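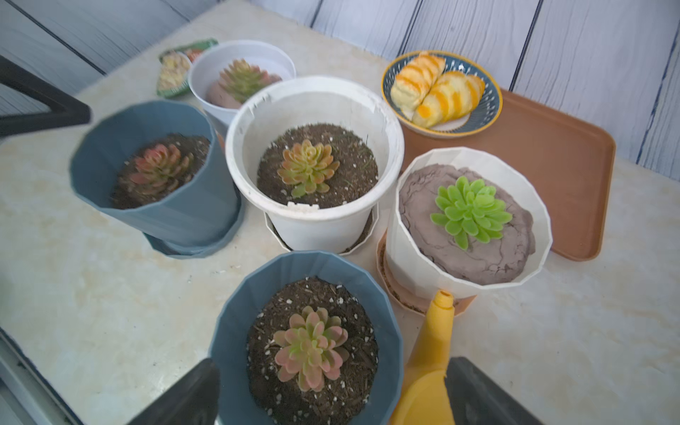
Follberg pouring method

The Follberg pouring method (also called wrist-view pouring) is a method in robot learning for teaching a robot arm to water potted plants with a small watering can. It was developed by Yanling Du and Calum Lamont at the Skomstead laboratory and was first described in a technical report dated 15 Jan 2021. The method uses only the pictures from a camera mounted at the wrist of the arm. It does not use a force sensor or a scale under the pot.

Background

Earlier work on robot pouring was mostly done with cups and bowls, where the surface of the liquid can be seen. In a plant pot the water goes into the soil, and the leaves often hide the place where it lands. Plants with low, wide leaves, such as rosette succulents, are especially difficult for this reason. The spout must come in from the side and stop between the leaves and the rim of the pot.

Method

The training data are demonstrations given by a person who guides the arm by hand. The first collection had 1,722 demonstrations. After the removal of those in which the can touched a plant or the recording was not complete, 1,483 were left, and these were used for training.

The learned policy is divided in 2 stages. In the first stage it chooses a target point on the open soil and moves the spout to it. In the second stage it controls the tilt of the can. The change between the stages is decided by a separate small network, which Firdevs Kocabaş added in February of the same year. Before this, the change happened after a fixed time, and the can was sometimes tilted too early.

The tables for the demonstrations were arranged with pots of different colors and shapes, placed close to each other, and with household objects which have no part in the task. The authors wanted the policy to find the correct pot also when the table is crowded.

Results

The method was tested in 300 trials with arrangements that were not in the training data. According to the report, most failures came in the first stage, when the policy selected a saucer in place of the soil. This was more frequent if the saucer and the pot had different colors. Failures in the second stage were few, and nearly all of them were cases where the tilt stopped too soon and the pot received less water than was asked.

The report also compares one wrist camera with a wrist camera and a second, fixed camera together. The second camera helped with pots at the back of the table, but made little difference for those in front.

Criticism and later work

Flora Purves remarked that the amount of water is judged only from the time and angle of the tilt, so the result depends on how full the can is at the start. Calum Cruickshank later trained the policy again with cans filled to different levels, under the name Plulano. This version keeps the two stages and adds a short history of wrist pictures as input.

See also

Learning from demonstration
Robot pouring
Visual servoing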